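How Chopsticks Work

Chopsticks are two thin sticks used for picking up food. They come as a pair, and the two sticks are usually the same length. Many people in China, Japan, Korea and Vietnam use them every day, and so do people in a lot of other places.

How old are they?

People in China were using chopsticks more than 3,000 years ago. The first ones were probably cooking tools. A cook could reach into a deep pot of boiling water and stir the food or lift a piece out without getting burned. Using them at the table came later.

One idea about why this changed has to do with firewood. Food cut into small pieces cooks faster and needs less fuel. If the food is already small when it gets to your bowl, you don't need a knife to eat it. Two sticks will do the job.

What are they made of?

Wood and bamboo are the most common. Bamboo looks like wood, but it is a kind of grass. It is light and strong, and it doesn't get hot quickly, so it is good for holding near steam. In Korea, many people use metal chopsticks, which are flatter and heavier. Plastic ones are easy to wash, but they can feel slippery if the food is smooth, like a noodle or a boiled egg.

Not all chopsticks have the same shape. Chinese chopsticks are often long with blunt ends. Japanese chopsticks are usually shorter, and they get narrow at the tip. A narrow tip helps when you are picking bones out of fish.

Cooking chopsticks are longer than the ones for eating. The extra length keeps your hand away from hot oil and steam. Some pairs have a small hole at the top with a string through it, so they stay together and can hang on a hook. 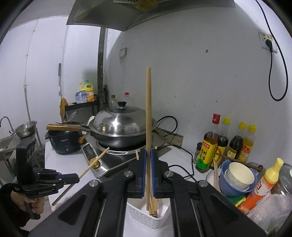 Wooden chopsticks in a holder near the stove.

After washing, wooden chopsticks need air. If they are put away damp in a closed drawer, mold can grow on them. A holder with holes in it lets the water drip out and the air move around. Wooden chopsticks wear out in time. When they crack or the ends get rough, it is time for a new pair.

How do your fingers do it?

The bottom stick does not move. It rests in the soft place between your thumb and first finger, and it leans on the side of your ring finger. The top stick is held a bit like a pencil, with your thumb, first finger and middle finger. When you bend and straighten those fingers, the tip of the top stick goes down and up.

Each stick is a kind of lever. A lever is a bar that turns around one point. With a seesaw, that point is in the middle. With the top chopstick, it is near your thumb. Your fingers move a short way, and the tip moves a much longer way. You give up some force to get that extra movement, so it is hard to squeeze something strongly with chopsticks but easy to open them wide.

The food stays put because of friction. Friction is the rubbing force between two things that touch. Rough wood has more of it than smooth plastic. That is why some plastic chopsticks have little grooves near the tips.

Try it

You need a pair of chopsticks, two bowls, 8 cotton balls and 4 dry beans. Put everything in one bowl. Move the cotton balls to the other bowl first, one at a time. Then try the beans. Hold the chopsticks close to the tips and do it again, then hold them near the top. Which way was easier?

Table manners

Don't stand your chopsticks straight up in a bowl of rice. In China and Japan this looks like something done at funerals. Don't point at people with them, either. When you are not using them, lay them on a chopstick rest or across the edge of your plate.

Words to know

Bamboo: a tall grass with a hard, hollow stem
Friction: the force that slows things down when they rub together
Lever: a bar that turns around a fixed point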